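Notebook, September, 7:40 in the morning, coffee number one
Litter breakdown rack, Oltness creek samples

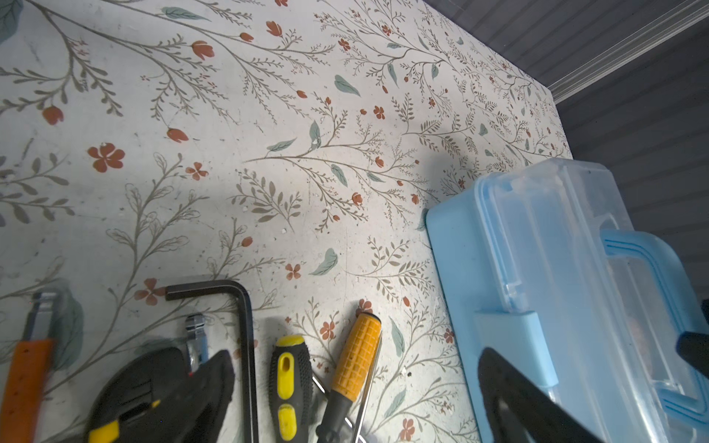 Why do the bread bags look untouched when the grocery bags from the same bank have gone to confetti?

Mostly sun. The grocery bags were caught in the willows above the water line and cooked all summer. The bread bags were under silt, in the dark and cool, where a thin plastic film can sit for years doing very little. Thickness matters too, but the bread bags are the thinner of the two, so thickness would have sent it the other way. Ngân asked me this at the sink yesterday and I gave a worse answer, so I am writing down the better one.

Carried over from last entry: the sieve stack is still missing its finest mesh. I borrowed one from the soil people and it came with soil in it. Rinsed it, rinsed it again, ran a blank through it, and the blank had blue fibers. My lab coat is blue. Switched to the old white cotton one with the burn on the sleeve and the next blank came up clean. All blue fibers from the upper creek are therefore under suspicion until I redo them, and I have put a question mark beside them in the log in pencil, large.

Total pieces picked from the Guver Bridge bucket: 283. That is after throwing out everything that turned out to be leaf cuticle, which under the scope does a very good impression of food wrap. Hot needle test on anything doubtful. Plastic curls, leaf just sulks. Tiruwork does not trust the hot needle on the small stuff and she is probably right, since a piece that size curls if you breathe on it. She wants the doubtful ones bagged separately for the infrared bench whenever we next get time on it. Bagged. In paper envelopes, before anyone asks.

Film strips on the roof rack: pulled two from the sunny side, left the rest alone. Both tore when I unclipped them. I had planned a nice orderly pull test and instead I have a nice orderly envelope of scraps. Wrote the tear positions on the envelope. Next time cut the clip off and bring the strip down still attached to it. The shaded strips bend fine and could go back to holding sandwiches.

The "compostable" fork is in the compost drum, where it has been since spring, and it is a fork. Slightly duller. The label asks for an industrial composter and what we have is a drum behind the bike shed, so I can't hold it against the fork. I would hold it against whoever prints COMPOSTABLE in letters that size and the conditions in letters you need our scope for. Put it back in. Turned the drum.

Leachate jars: topped up with creek water, filtered. Jar 2 smells like a new shower curtain. Jar 5 smells like creek. Neither of these is a measurement. Samples from both are in the fridge on the Hauser shelf because our shelf is full of Ngân's sediment cores, and the Hauser people have been very decent about it so far. Move them before they stop being decent.

Glass vials only for the leachate, please. I found a plastic squeeze bottle next to the jars this morning. We are trying to find out what comes out of plastic into water, and somebody was topping up with water out of plastic. It may have been me. The bottle now lives by the hand sink.

Fastunby site: trail crew say the bin by the footbridge is overflowing again and the wind takes it straight into the reeds. So our "background" site now has a foreground. Options are to move upstream past the culvert or keep it and stop calling it background. Tiruwork votes culvert. I vote culvert too, less cheerfully, having seen the culvert.

To do
Redo upper creek blanks in the white coat
Order mesh, properly this time, with the right diameter
Ask for infrared time
Label on roof strips is fading faster than the strips, use the paint pen
Wash borrowed sieve and return it cleaner than it came, which won't be hard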